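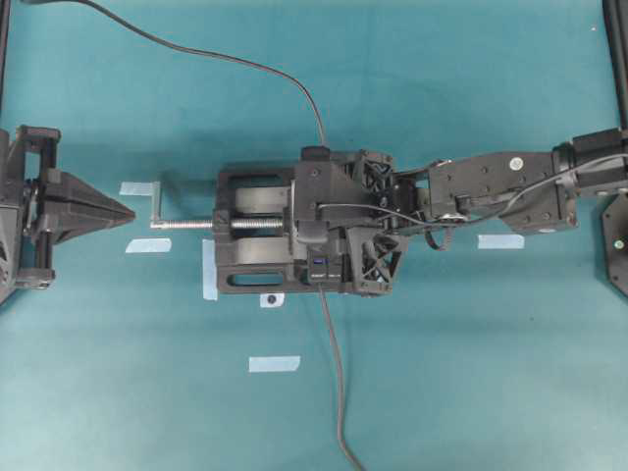
A small vise for a small desk

I have wanted a little vise for years and kept putting it off. The one in the garage at home is cast iron, bolted down and far too big for anything I do now, which is mostly fiddly bits of electronics and the odd bicycle light. So last December I ordered one of the small dark ones with a long silver screw and a bent crank handle on the end. It came from Sasten, took 11 days and arrived in a box padded with newspaper.

First impressions were mixed. It weighs very little. The body is an open frame with long slots down both sides, so you can see the screw along its length, and the whole thing can be picked up with two fingers. I had expected to send it back. I left it on the desk for a week instead, and by the Monday I was using it most evenings.

The crank is the part I would change. It is small and takes a lot of turns to get from wide open to closed. I counted 20 once, when I was bored. On the other hand it is hard to overtighten anything with a handle that size, and for plastic cases I would sooner have that than a big lever.

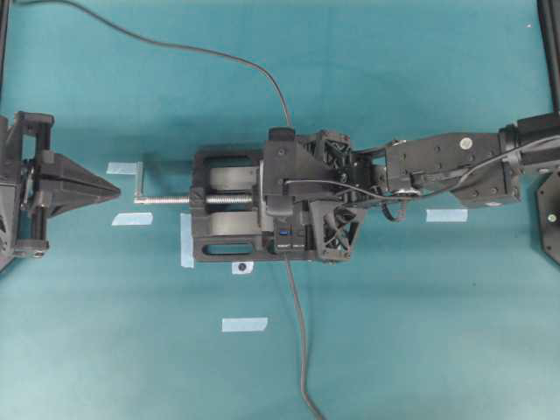 I did try fixing it down. The first attempt was double-sided tape, which held until I leant on it. The second was a pair of clamps from Clemley, the hardware shop by the station, and those were fine but took up half the desk. These days I mostly leave it free on the teal surface and lay it whichever way suits the job. A bit of candle wax on the thread helped as well – it had a dry squeak to begin with.

The job that convinced me was the USB hub. Mine is one of the long black ones, seven ports in a row, and it has never stayed put. Every time I pulled a lead out the hub came along with it, and usually a mug was in the way. Putting it in the vise was meant to be for an afternoon while I sorted out my cables.

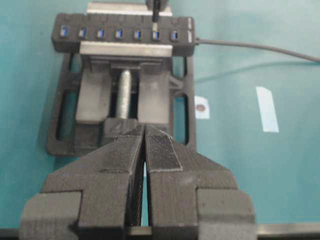 Seven ports, held crosswise in the jaws.

The metal plates on the jaws are flat, so they sit well against the sides of the hub. I turn the crank until it just bites and then stop. Any more and I start to worry about the case. The ports face up, and I can get at all of them.

Sorting the cables took longer than I had planned. I had over 13 in the drawer, two of them for a camera I sold ages ago. I put a paper label on each one I kept and took the rest to the recycling point at Rurkine. 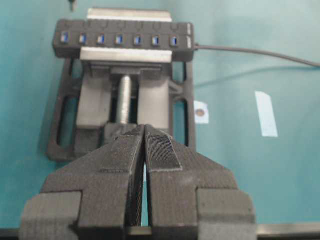
The hub's own cable goes off to the right, so I have put the charger on that side too and moved the lamp to the left. It would be neater with a shorter lead, but I am not buying another one just for that. If I need the vise for something else, the hub comes out and goes back afterwards.

Next on the list is a pair of soft jaw covers. I have some leather offcuts that should do, and I will try those at the weekend.

2 comments
11 shares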